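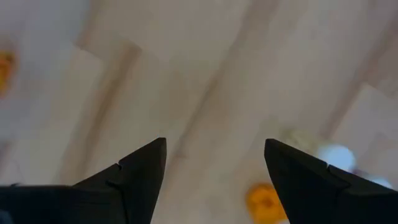

Equipo de Manipulación - Laboratorio Flinau

Categoría: Robótica sin humo

Llevo desde junio grabando demostraciones para el proyecto Sustport y cada vez me creo menos las cifras que ponemos en las diapositivas. El objetivo son 4.000 episodios. Tenemos 1.223. Cuando Iwona Krawczyk lo dijo en la reunión hubo hasta aplausos, y yo me quedé pensando en cuántos de esos 1.223 enseñan algo.

Me puse a mirar los vídeos de la cámara de muñeca, uno por uno, con un café malo al lado. Hay tramos enteros así: los dos dedos negros, abiertos, sin nada entre medias, y detrás un techo desenfocado con unas luces naranjas y otras blancas. ¿Qué aprende un modelo de eso? Bogdan Nistor dice que el movimiento sin objeto también es información y que la red ya sabrá qué ignorar. Puede ser. También puede que aprenda que una mancha naranja significa «abre la pinza», y a ver quién lo descubre el día que cambien las lámparas.

Revisé 110 episodios y aparté 18 que yo tiraría sin pena. Przemysław Makowska revisó los mismos y apartó otros, con muy poca coincidencia. O sea que ni siquiera tenemos un criterio de lo que es una demostración buena, pero seguimos sumando - y el contador de la pantalla del pasillo sube igual con las malas.

No digo que haya que parar. Digo que antes de llegar a los 4.000 me gustaría entrenar con la mitad de lo que hay, bien elegida, y comparar. Lo he pedido dos veces. Jolanta Pawłowska me ha contestado que lo vemos después de la demo, y de momento mañana a las nueve vuelvo a los mandos.

3 comentarios · Compartido 7 veces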